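Olus open day, anyone else go?
Started by spindlebay

spindlebay
13 February 2023

Finally got to the Olus open day after missing the September one, and my head is still buzzing so I'm dumping it all here before I forget. Long post, sorry, make a cuppa.

For those who don't know them, Olus do the software side of home robots. They don't build the hardware, they train the thing that tells the hardware what to do, and nearly all of that training happens in simulated houses. I'd pictured a warehouse full of arms going whirr. What you get is a carpeted office above a tile shop, a lot of monitors and very good lamingtons.

We were split into groups and I got Sylvie Chisholm's, which I reckon was the lucky draw. She runs the room-building team and she let us sit at the desks and drive. The program is called Merier (she pronounces it like "merrier", a bloke in our group insisted on making it French all day). You pick a room, pick a job, and the robot's view comes up on the screen. They had 2,314 rooms loaded when we were there, kitchens and laundries and kids' bedrooms mostly, and Sylvie said the bedrooms are where everything goes wrong.

My go was a kid's bedroom. The job was "put the thing on the floor back on the table", and the thing was a dark blue book lying flat under the table, between the legs. Sounds like nothing. I have picked up approximately one million books in my life.
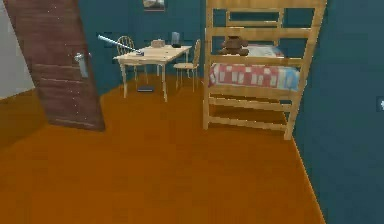

So first you have to get in past the door, which only stands partly open, and I clipped it straight away and got a red flash and a very sad beep. Second try I got in all right and went for the book from the front, and then I had to work out how to get low enough without whacking the tabletop on the way back up. Sylvie just let me flounder! Third try I had the book, came up too far to the left, and knocked the blue bat thing that hangs off that end of the table. More sad beeping. There's a bunk bed taking up most of the right side so you can't swing wide that way either, and I swear the teddy on the mattress was judging me.

Got it on the fifth go. The trained version of the same job ran next and did it in one, slow as a wet week but no beeps. I was properly impressed, I'm not going to pretend otherwise.

Anyone else there? What did your group get?

gumleaf_tas
I was there! Other group, with So-ying Man. We had a laundry and a sock. I would have killed for a book, at least a book holds its shape. Took me eleven goes and the woman beside me got it on her second and was very gracious about it.

Agree about the lamingtons.

porttorque
Gunna be the grump here. I went to the September one and came away pretty flat. Everything you've described happened on a screen. You didn't see a robot pick up a book, you saw a game where a robot picks up a book. I can make a beautiful simulated sponge cake too.

I work in maintenance on packing lines and the gap between "it runs in the model" and "it runs on a Tuesday arvo with dust on the sensor" is where all the money goes. They had one real arm going when I was there, behind a rope, and it ran the same pick over and over with the same mug.

spindlebay
That's fair, and they did have the real arm out again. Still behind the rope, but it was doing a mixed tub this time and they let people drop their own stuff in. Someone put in a glasses case and it got it. Someone put in a set of keys and it very much did not. Catarina Esteves was running that bit and she didn't try to gloss over it, she just fished the keys out and told us keys were on the list.

I do think you're a bit hard on the sim though. Where else are you going to practise under a table next to a bunk bed a few thousand times without wrecking a kid's room?

porttorque
In a kid's room. I've got two, they're pre-wrecked.

Serious answer: I don't mind them training in there. I mind them demoing in there. If I invite the public in I want to show them the actual machine having a crack at the actual job. And what's the floor like in those bedrooms? Because in the ones I saw it was always spotless, nice smooth boards, one item out of place. No rug, no cord, no half a muesli bar.

spindlebay
Ok, you've got me on the floor. Mine was smooth orangey boards and the only thing on it I had to worry about was the book. I did ask about mess! Sylvie said they add it in stages and the public gets the early stage so we don't all go home crying.

hang_d
Hi all, Hằng Đồng here, I'm with Olus on the testing side and a mate sent me this thread. Not here to argue, just a couple of facts.

The clutter stages are real. There are 2,096 bedroom runs in the set we put out for visitors, all of them tidy-ish, and the nasty ones are kept for us. I have personally lost an afternoon to a simulated phone charger. porttorque, you're right that the transfer to hardware is the hard bit. Of the last 122 jobs we moved across to the real arm, plenty needed rework, and the low ones under furniture were the worst of the lot. I'd like us to show more of that at the next open day and I've said so to Huệ Hoàng, who plans them.

Also the door gets everybody. It gets me.

porttorque
Good on you for coming in and saying so. That's more than I got out of anyone in September. If you show the rework I'll come back, and I'll bring my own keys.

gumleaf_tas
Can I ask a dumb one, hang_d? Why do the rooms have stuff in them that has nothing to do with the job? Ours had a whole shelf of things I never needed. And spindlebay's got a teddy up on the bunk, a box on the table and so on.

hang_d
Not dumb. If the only object in the room is the one you want, the model learns "go to the object". Put other things in and it has to learn which one you meant. The bat in that room also teaches it that things stick out past the edge of furniture, as spindlebay found out.

spindlebay
The hard way!

quietferry
Slight tangent, but did anyone go on to the Flollotier stand downstairs? They were meant to have a little floor rover for shifting tubs between rooms and it was packed up by the time I got there. Drove an hour and a half for that one. The sim was fun but my knees are the reason I'm interested in any of this, and I want something that will get down under my table so I don't have to.

gumleaf_tas
Saw it first thing. It carries well, turns a bit wide, and it needs someone else to load it, so no use for your knees yet I'm afraid. The lady said they're doing another showing with Tiêu, I grabbed a flyer and will dig it out of my bag tonight and put the details up.

quietferry
You're a legend, thank you. Happy to carpool from the north side if anyone's keen.

spindlebay
Keen. I'll bring lamingtons.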